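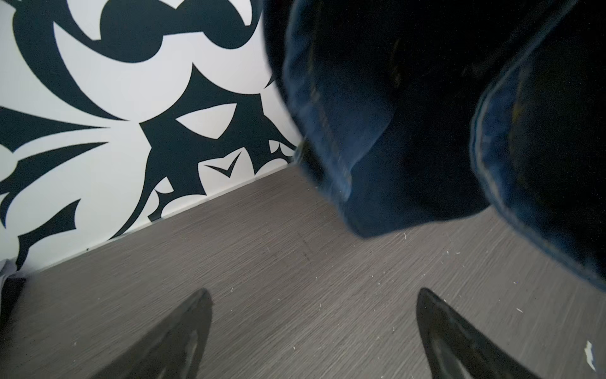

Who should look after a two-armed cell once it's running? The person who uses it every day, with a screwdriver and an hour set aside for it.

I don't buy the service contract. Kistau wanted 484 a month to watch ours from afar, and Nicanor Tlapale, who runs the cell at Nindport, still had to check every cable himself. A remote dashboard can't feel a connector working itself out of a motor. 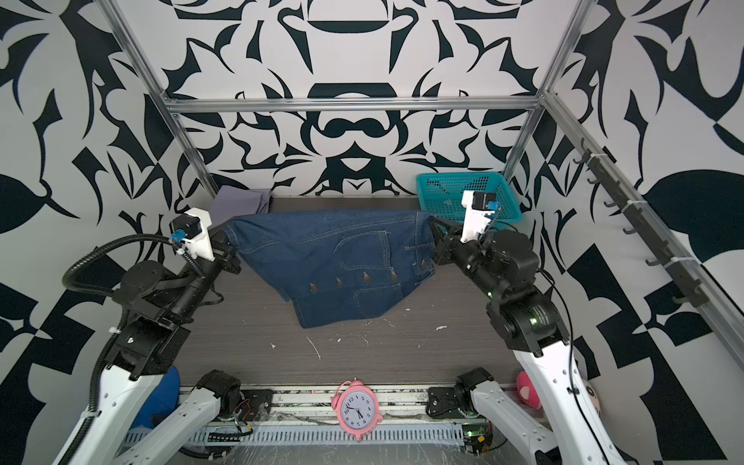
Both grippers on a denim jacket, cable trough below the rail.

Dust in the trough, scuffs on the table – those are 22 minutes with a vacuum and a rag. Sell me a gripper that stays aligned and I'll listen. Until then the contract can wait.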